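Following the load

May 28, 2022

Most stolen freight is sold as ordinary stock. The goods are legal, the packaging is genuine and the price is only slightly below trade. By the time a pallet has been split between several small wholesalers, the cartons look the same as any others in the room, and a detective who wants to prove where they came from has to work backwards through paper.

The Kettunen case is a fair account of how that is done. In February a curtain-sided trailer belonging to the haulier was opened overnight in a lay-by. The side was cut in a half-moon at shoulder height, a common method which lets thieves check a load before deciding whether to bother with it. They took 17 pallets of mixed household and toiletry lines, bound for a depot run by the distributor Skukik. The driver, asleep in the cab, reported the loss when he walked round the vehicle in the morning.
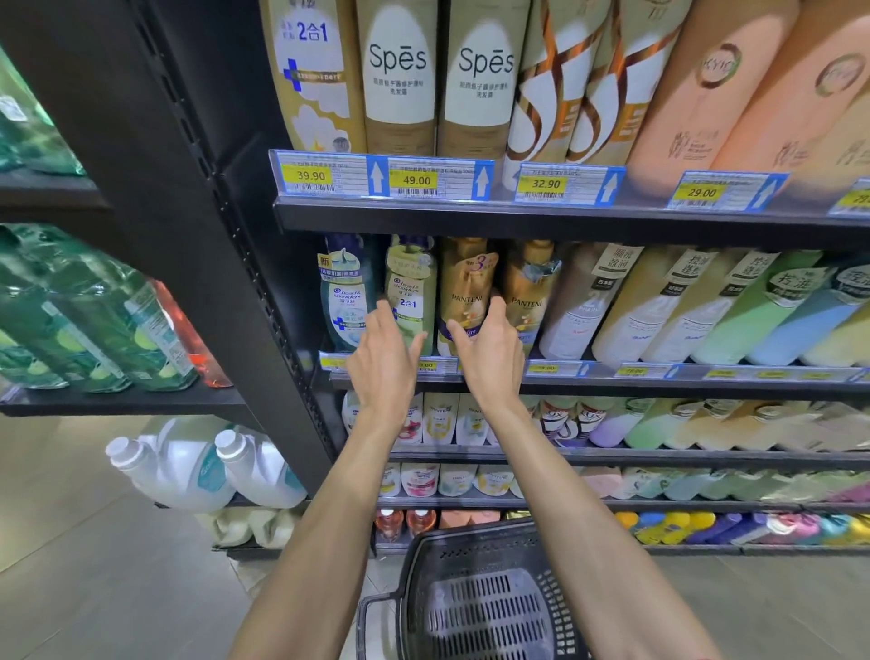

Shampoo on a supermarket shelf, with price labels along the front edge.

Ornella Pellegrini, the loss investigator appointed by the insurer, began with the despatch record. Each outer carton carries a batch code, and each pallet carries a label with its own serial number. The two are tied together when the pallet is wrapped. If the wrapping station is working properly, the record will show which batches left on which trailer.

It was only partly working. The warehouse, Brikier, had moved to a new stock system, Flaltero, and 4 of the pallets had been logged by product line alone. For those, a batch code found later would show that the goods had passed through the building, but could not place them on the stolen trailer. Pellegrini set them aside and built the claim on the remainder.

Batch codes have a further weakness. A production run may fill several hundred pallets, most of them sold honestly. Finding one matching carton in a wholesaler's back room therefore proves very little. Finding several batches together, in the same proportions as the missing load, is much stronger, and the comparison has to be set out so that a court can follow it. 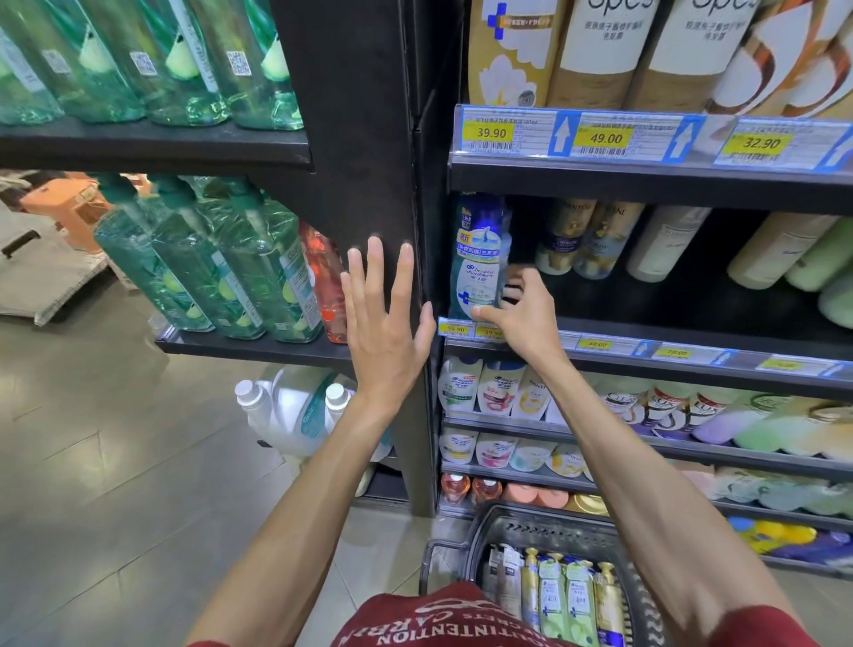
Police searched two units on the same trading estate nine weeks after the theft. Pallet labels had been stripped from the film, but torn corners remained under the lower wraps, and two of these still carried enough of the serial number to be matched. The officers photographed each label in place before the film was cut, then bagged film and label together.

Pierina Sartori, a solicitor who acts for hauliers in recovery claims, regards that step as the one most often missed. "The label on its own is a piece of paper," she says. "On the film, round the goods, it is a record of where the goods have been."

The charge of handling requires proof that the buyer knew or believed the goods were stolen. Invoices seized from the units gave a supplier with no registered address, and payment had been made in cash on delivery. Neither fact is unlawful. Prosecutors usually rely on several such details taken together, with the price paid set against the normal trade price for the same week.

Recovered stock was held as evidence and later released to the insurer, which sold it for salvage. The trailer was repaired and put back on the same route, with a stop at a fenced lorry park added to the schedule.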